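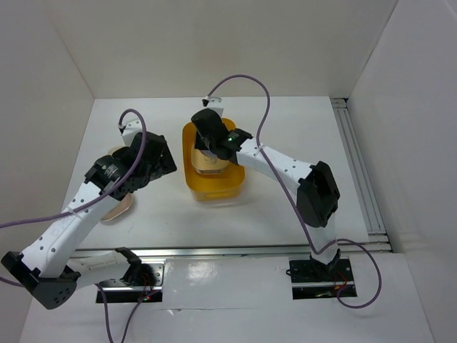 Home | Diary | Older | Newer | About

September

Got in before 8 and had the cell to myself until the others came up from the ground floor. The heating is still off in this wing. Wrote the plan on the whiteboard: bin task until lunch, review after, bin task again if the morning set was any good.

The morning set was all right. The job is the same one we have been on since we moved the project over from Clirkbridge. A beige piece goes in the yellow bin, a beige piece comes out of the yellow bin, and both arms have to take part without getting in each other's way. It sounds like nothing. I can do it with my own hands while reading my mail. Driving the arms, I still lose a good part of the attempts on the first grip, when the fingers close on the curve and the piece slides away from them along the floor of the bin.

Kept 15 runs before the first break and threw out 2. One of the two was my fault, I let go of the left controller to scratch my nose. The other one I could have kept. The piece ended up where it should, but I had stopped halfway for several seconds to think, and Noemi's rule is that long pauses go out. She says the model learns the pause along with everything else and then stands there in the middle of a task for no reason. We saw that in the Plimberg set last spring, so I don't argue with it anymore.

Noemi Negri came in at 10 and took over the driving. She is smoother than I am. I watched her wrists and I think the difference is that she starts turning the gripper on the way over, where I go to the spot and turn after. I wrote this down and tried it later. My runs got shorter but I also bumped the rim of the bin more than I had in the morning, so I need practice before I let it into the set.

We talked about mistakes. I want to keep the runs where the grip slips and the driver recovers, because those are the only ones that show what to do when it slips. She agrees but wants them tagged apart from the clean ones so we can train with and without. Fine by me. It means another field in the log sheet and going back over last week's runs to fill it in. I said I would do it and I am already sorry.

Changed the starting positions after the break. We had been putting the bin in nearly the same place every time without meaning to. When Noemi laid the first pictures from each run over each other, the bin hardly moved, and of course the policy from the last batch fell apart as soon as someone set it down a hand's width to the side. So now we draw the position from a list, and the angle too, and whoever is not driving sets it up. It is slower. I would guess we lose a quarter of the day to moving things and closing up again.

Lunch at the place across from the bus stop. Soup.

Review from 1:30. Went through all of the morning at double speed, then the doubtful ones at normal speed. Two of Noemi's had a dropped signal on the right arm, a short gap in the joint readings that you would never see on the video. I reseated the connector at the controller box and ran the arm up and down for ten minutes and got no gap. That doesn't prove much. If it comes back I will swap the cable, there is a spare in the drawer under the Greco crate.

Got 20 more in the afternoon, nearly all Noemi's. I did 9 of them and was tired by the end, you can tell from the traces, everything gets jerky. I should stop driving by 4 and do the logging then, when it doesn't matter if my hands are stupid.

Veltholm wrote to ask when they can have the whole bin set. I said end of the month and that it would have the new tags in it. They also asked if we could add a second color of bin. I answered that we could, after this one is finished, and that it would be its own batch.

Wiped the table down before leaving, it still has smudges that won't come off with water. Need to ask what we are allowed to use on it.

For tomorrow: print the position list bigger, log sheet with the slip field, check the right arm for gaps before the first run and again at noon. Bring a sweater.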